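Why I've stopped cheering for "bio-based" on the label

I spent most of February reading supplier brochures for work, and I came out of it grumpier about plastics than I went in. Every second page had a leaf on it. Every leaf came with a percentage, and hardly any of those percentages told me what I wanted to know – what was measured, and against what? 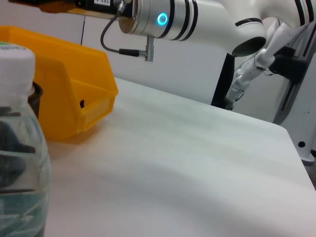 3 min read

Take the foam binder Wultent is selling. I like it! It's a clever bit of chemistry, and the plant in Panville is running it at around 300 tons a year. But the brochure says "32 percent renewable" and leaves it there. Renewable carbon? Renewable weight? You can get very different answers from the same drum, and a buyer in a hurry won't ask.

Pelkonen does it the other way. Their data sheet for Zamel runs to 187 lines (yes, I read them all, with a lot of coffee) and it's ugly as sin, but the carbon source is in there, and so is the energy for the drying step.

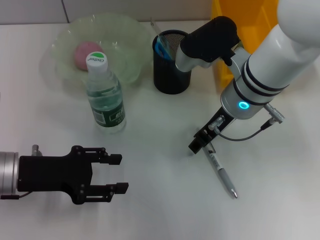 I'd take the ugly sheet every time. If a company has worked for years on a new catalyst, why hide the good part behind a leaf? Engineers will read the numbers, and the sales folks can still have their green cover.

What I'd like is one plain line on the front page: share of carbon by source, and who checked it. It would fit under the logo. Some firms would look worse for a year or two, and I think they should put up with that. I've asked Wultent for theirs and I'm still waiting.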